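Household » Furniture » Seating » Ottoman (furniture)

Article Contents Related pages Sources Print view

Ottoman (furniture)
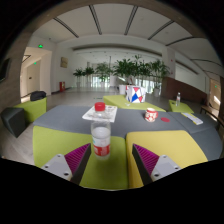 Lime-green and mustard-yellow cushioned ottomans in front of a grey upholstered table, with lime-green tables behind.

An ottoman is a low upholstered seat, usually without a back or arms, used as a footstool, as extra seating or, when the top is firm enough, as a small table. The word covers pieces of very different sizes, from a single padded cube to a broad central unit that takes the place of a coffee table. Related names include footstool, hassock, pouf and tuffet, and retailers do not use them consistently.

Name

The English name refers to the Ottoman Empire, where low cushioned seating was a usual part of the furnishing of a room. It came into English by way of French. Early pieces sold under the name in western Europe were long, wide seats placed against a wall or fitted into a corner. Smaller versions followed, and by the twentieth century the word in everyday use most often meant a padded stool paired with an armchair. In Australia the term is also used for a blanket box with a padded lid, kept at the foot of a bed.

Construction

Most ottomans consist of a frame, a support layer, padding and a cover. The frame is commonly softwood, plywood or particleboard. Webbing or a solid board is fixed across the top, and foam of one or more densities is laid over it. A layer of polyester wadding is often added beneath the cover to soften the edges.

A pouf has no frame and depends on its filling for its shape. Beanbag beads, shredded foam and textile offcuts are all used. Poufs are light and easily moved but sag with use, and need refilling from time to time.

Feet may be exposed or hidden. Pieces made for hard floors normally have felt or plastic glides, and those intended for public rooms are sometimes fitted with castors, at least two of them lockable.

Types

Footstool ottoman. Made to match a particular chair, with the top at or slightly below the height of the chair seat.

Cube ottoman. A compact piece, often sold in sets and in several colours, that can be pushed under a table or lined up to form a bench.

Storage ottoman. Has a hinged or lift-off lid over a hollow base. Better examples have a soft-close stay to protect the fingers.

Cocktail ottoman. A large, low piece with a flat, firm top, used as the main table of a seating group. It is also called a coffee-table ottoman or an upholstered table.

Bench ottoman. A long, narrow form used in hallways and bedrooms.

Upholstered tables

A table with a padded or fabric-covered top differs from a hard table in several ways. It has no sharp edges, it is quieter when things are put down on it, and it can double as a seat if the frame allows. Against this, tall or narrow objects stand less securely on it and the surface takes up spills. A tray is the usual remedy. Books, folded papers and tissue boxes can be placed directly on the fabric, while mugs and glasses are better kept on a tray or coaster. Felted and tightly woven covers give a steadier surface than long-pile ones.

In waiting areas and common rooms an upholstered table is often grouped with hard-topped side tables, so that drinks can be kept off the fabric.

Dimensions

Seat heights vary with purpose. The Olmedo range, a line of modular seating sold for libraries and shared lounges, is made in square units 64 cm wide, with a matching central table 100 cm across. Flarnine, a maker of similar pieces, lists 18 cover colours, including several greens and yellows, and fits its central tables with a removable top cover.

A common recommendation is to leave enough clear floor between an ottoman and a facing sofa for a person to walk through sideways. Where ottomans are tucked against a central table, they are drawn out when needed.

Colour and arrangement

Ottomans are often the brightest pieces in a room. Being small, they use little fabric and are cheap to re-cover. A frequent arrangement sets a large neutral piece, such as a grey table, among smaller seats in strong colours. Lime, mustard, orange and teal are widely offered for schools, clinics and offices. The colour of one seat may be repeated in a side table so that the group reads as a set.

Covers and care

Wool felt, polyester weave, velvet, vinyl and leather are the main covering materials. Wool felt resists creasing but should not be soaked. Polyester can usually be cleaned with a damp cloth and mild detergent. Vinyl is wiped down and is preferred where seats are cleaned daily.

Spills should be blotted, working from the outside of the mark towards the centre. Rubbing pushes liquid into the foam and can raise the nap. Loose covers are removed and washed according to the label, then put back on when fully dry.

Fabrics for public seating are graded by abrasion testing. The Preluria catalogue lists 458 fabrics for contract use, grouped by grade, and its notes advise against using the lowest grade on any piece that will be sat on.

See also

Bench
Coffee table
Footstool
Nakeck stool
Pouf
Side table
Upholstery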